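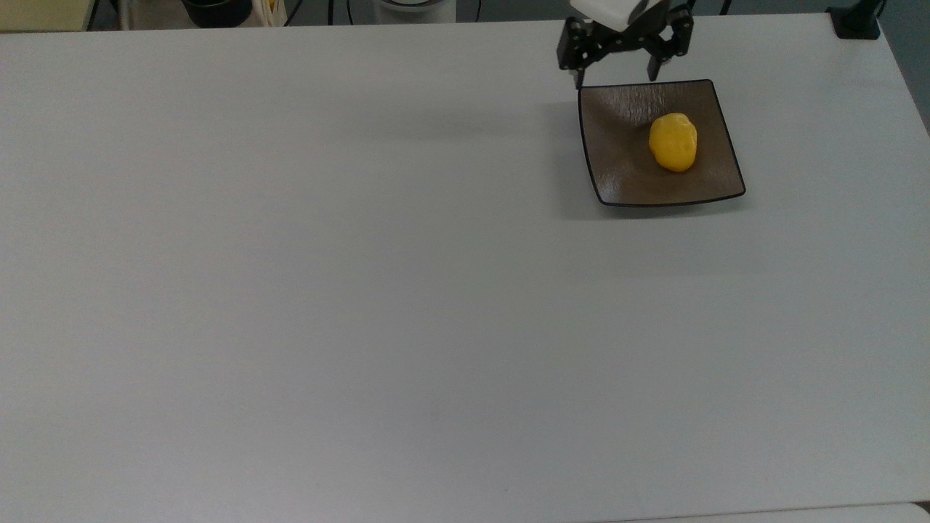 Open gripper over the plate, yellow object still to be grasped.

Milow Project: Frequently Asked Questions

Last updated Sun 4 December

We get a lot of mail about Milow, much of it very kind and some of it wonderfully detailed, and we've been answering the same things over and over in slightly different words. So we've gathered the answers here. If you've read the short summary on the Morkwood lab page you'll know some of this already, and you're welcome to skip ahead.

What is Milow?

Milow is a way of teaching a robot arm to pick things up from a small number of demonstrations. A person guides the arm through a task, we record what the camera saw and how the arm moved, and a model learns to connect the two. Plenty of groups do this (we've learned a great deal from them!). Our own piece of it is the second look. Shortly before the fingers close, the policy stops, takes a fresh view, and is allowed to change its mind about where to grasp.

Why would it need to look twice?

Mostly because small errors pile up on the way down. By the time the gripper is over a plate, it can be off by a finger's width and still look fine to a policy that committed to its plan at the start. A lumpy oval thing like the yellow one on our plate is not very forgiving about that, as the fingers want to come down on either side of it and the bumps give them an excuse to slide.

How many demonstrations did you use?

For the plate task, 105. We started with 39 and hoped that would do, and for objects lying directly on the table it very nearly did. Plates were another story. The raised rim means the fingers have to come in from above with some care, and the early policy had a habit of resting one fingertip on the rim and then sitting there.

How well does it work?

We ran 209 trials of the plate task, 100 of them with the second look turned off and the rest with it on. The version with the second look did better, and the gap was widest when the plate was placed toward the far side of the table, where the arm is stretched out. We'd ask you to read the tables in the report before quoting us on anything stronger than that, because the two sets weren't perfectly matched for plate position. We noticed that later than we should have, and a matched rerun is planned for April.

Does the color of the object matter?

Less than we feared. Bright yellow on dark brown is about as easy as it gets for a camera, and we chose that pairing first on purpose, wanting to sort out the motion before making the seeing hard. We've since tried duller objects on the same plate and the first approach suffers a bit, though the second look picks up some of the slack.

Why is so much of the table left bare?

That one comes up more than you'd think. The start position of the plate is changed between trials, and we want it to be able to land anywhere the arm can reach. Clutter is a separate study, run by our partners on the Đồng project, and they have kindly agreed to share their object layouts with us once theirs is written up.

Do you use force or touch sensing?

No, and we do get scolded for it now and then. The gripper has two parallel fingers and the policy knows how far apart they are, but it has no sense of how hard they're pressing. We'd love to add touch someday. For this result we wanted to find out how far vision alone would carry us.

What happens when the second look is wrong?

It happens, I'm afraid. The most common case is a shadow. If the shadow beside an object is dark enough, the policy will sometimes shift its grasp toward it and close on nothing much at all. Softer, more even light helps a good deal. We also cap how far the second look may move the target, so a bad correction stays a small one.

Can I try it on my own arm?

Please do! The training code is written for a two-finger gripper and a camera with a clear view of the work area. If your setup is similar, you'll mostly be changing the calibration file. If you have a suction cup or a hand with more fingers, you'll need to rewrite the part that chooses where to close, and we'd be very glad to hear how it goes.

Is this related to Trernent?

They're cousins, more or less. Trernent is our older planner, and Milow still borrows its safety limits and its way of homing the arm between trials. You don't need to install it separately, as the pieces we use are bundled in.

My question isn't here. Where should I send it?

Use the contact form on the Morkwood page and put Milow in the subject line. We read everything, though replies are slow during trial weeks, and if you're asking about a failed grasp, a short recording from the camera tells us far more than the log file will.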